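Print this page | E-mail this page

Software Developer, Robot Perception and Planning
Plernik, Timbridge office
Posted 6/29/25

Plernik is hiring a developer for the group that writes the control and planning software for our two-arm stations. The job is full-time, on site, for a fixed term of 18 months with the possibility of renewal. You will report to Ruth Huanca, who leads the planning group.

Most of our current work is with cloth. The code has to find the edges of a towel, choose grasp points, plan motion for both arms and decide when a fold is good enough to move on.

Two-arm towel work, head and wrist views

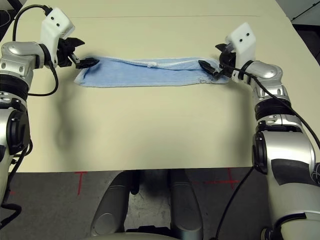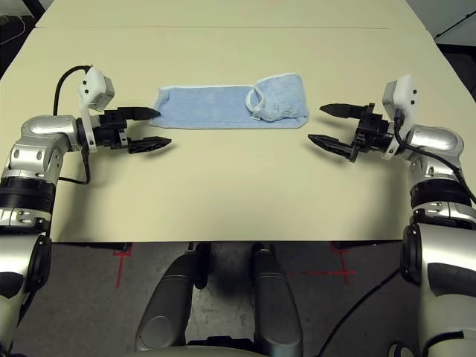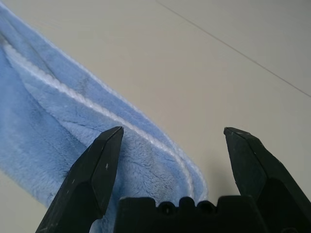
The person we hire will take over the cloth state estimator, a C++ library with Python bindings that we call Evley. It merges the head and wrist views into one model that the planner reads. It does well on a single flat layer and poorly on folds, where the outline alone does not say which layer is on top. In the wrist view, the white stitched edge curves along the folded flap and marks where the upper layer turns, and we want the estimator to make better use of cues like that. You would also look after the replay tool and the regression set, which holds 600 recorded folds.

You will need:
- at least 4 years of work in C++ and Python
- experience with camera calibration and point cloud or image segmentation code
- a working knowledge of motion planning for arms
- the habit of writing tests and reading other people's logs

Experience with deformable objects is useful but not required. We colour-code nothing by seniority and everyone takes a turn on the bench.

To apply, send a resumé and 2 code samples to Shamim Rind. Shortlisted applicants will be asked to visit the Timbridge lab for a half-day. The position starts in February.

Related postings
Controls Developer, Tymoshchuk project
Tooling and Build Developer
Student Placement, Simulation

Contact | Copyright Plernik | Back to top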